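Snack box swap fills the tables at Huken Hall

The snack box swap is back at Huken Hall, and what a turnout! By noon 64 boxes had been signed in at the front desk, well past last August's total, and people were still coming up the stairs with bags of crackers, candy and cereal bars under their arms.

The idea is simple. You bring enough small wrapped snacks to fill a shallow box, trade with whoever is sitting near you, and go home with a mix you would never have picked for yourself. Cuvara Books, the shop downstairs, lent its biggest tables and a stack of bright tablecloths, and the old reading room has rarely looked so cheerful.

Packing is half the fun. Some people line everything up by color, some just tip it all in and hope the lid closes (it often doesn't). The longer bars are always the hard part, and plenty of them ended up lying at a slant. 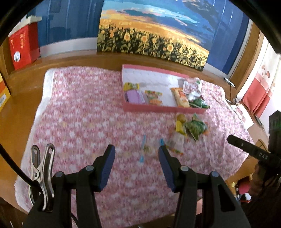
Trading got lively after lunch, when a late delivery from the Obradović bakery on Fondel Street added wrapped honey cookies to the pile. They were gone in 10 minutes, and at least one table was bargaining three bags of chips for a single cookie!

The swap runs until 5 this afternoon and entry is free. Empty boxes are at the desk for anyone who shows up without one. The next swap is planned for the spring, with a table just for spicy snacks.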